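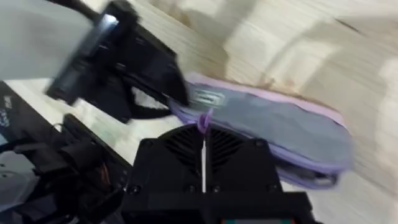
Packing at Drandeck changed over in March, when the Gasstead returns bench went to robot arms. The bench handles over 2000 small items a week, most of them school and office goods. A soft item such as a lavender pencil case on a wooden tabletop is now work for the grippers – the people who used to do it check seams and zippers instead. All 26 bench staff kept their hours. Four have trained to reset the arms after a stop, and the late shift now ends at 9 p.m. Requests to move to the Fiore line are open until April.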